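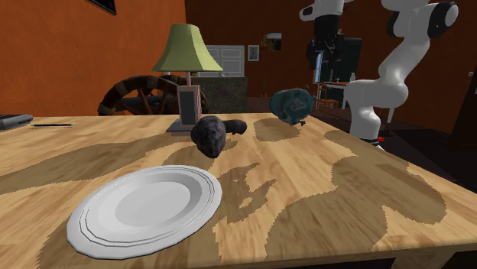 How to Oil a Wooden Kitchen Table (and Keep It Looking Nice)

Posted 2018-01-14 on the Skeltlow home pages

If your kitchen table has started to look thirsty, with pale patches where everybody puts their elbows, then an afternoon with a tin of oil will do it a world of good. I've been oiling ours for years now, and I still get a silly amount of pleasure from watching the grain come up. It's a lovely slow job for a wet weekend, and you don't need to be at all handy.

First, do check what is on your table already. Put a few drops of water somewhere out of the way and leave them for 10 minutes. If they soak in and leave a darker spot, the wood is bare or has been oiled before, and you can carry on. If they sit there in beads, you may well have varnish, and oil won't get through that until it has been sanded off (a dusty business, and best saved for a dry day in August when you can drag the whole thing outside).

What you'll need

A tin of food-safe table oil. I use Dullent, the clear one, but any hardwax or plain table oil will do.
Fine sandpaper and a block to wrap it round
Old cotton rags, and more of them than you think
A bowl of warm water with a drop of washing-up liquid
Newspaper for the floor

Getting the table ready

Clear everything off and wash the top with a well wrung-out cloth. Go over it again with clean water, then leave it to dry overnight. I know it's tempting to press on after lunch! Once it's dry, sand lightly along the grain, never across it, and spend a little longer on any cup rings. Wipe away every bit of dust.

Putting the oil on

Stir the tin well, pour a small puddle on your rag and rub it in with long strokes, working from one end to the other. Thin is the word here. After a quarter of an hour, take a clean rag and wipe off whatever is still sitting on the surface, otherwise it goes tacky and you'll be finding toast crumbs stuck to it for weeks. Let it dry overnight and give it a second coat. For most tables 2 coats are plenty.

One serious note: rags soaked in oil can heat up and catch fire by themselves if they're left in a heap. Lay them out flat to dry outdoors, well away from anything that burns, before they go in the bin.

Looking after it

Go gently for the first week, and use mats under hot dishes. After that, a damp cloth is all it wants from day to day, and another thin coat whenever water stops beading on the top.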